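Demonstration Recording: Frequently Asked Questions

Biltden Program for Learned Manipulation
3 min read
6 shares · 3 comments

What is the purpose of the program?

The program collects examples of everyday handling tasks carried out on two-arm stations. The examples are used to train a control model, Uleo, which learns to reproduce the movements of the person operating the arms.

What counts as one example?

An example begins when the operator signals the start of a task and ends when both arms have returned to their rest positions. The current collection holds 3008 examples, of which 601 are reserved for testing and are never used in training.

Who may operate a station?

Operators must complete the Dadik training course and record six supervised practice runs. Access is renewed every January.

Are failed attempts kept?

Failed attempts are kept and labeled as such. Operators should not delete a recording because an item was dropped or missed. A recording is removed only when a sensor stream is incomplete.

How are objects arranged before a task?

Positions are drawn from a printed layout sheet and changed after every three examples. Household items and small tools may share the same table.
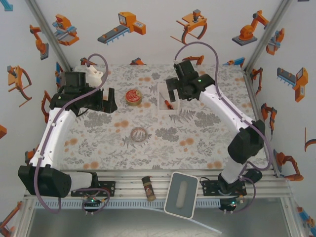
May operators bring objects from home?

Objects must come from the station inventory. Requests for additional items may be sent to the Agbayani office, which reviews them at the start of each month.

How should a recording problem be reported?

Enter the station number, the time of day and a short account of the problem in the station log. Work may continue at another station while the report is under review.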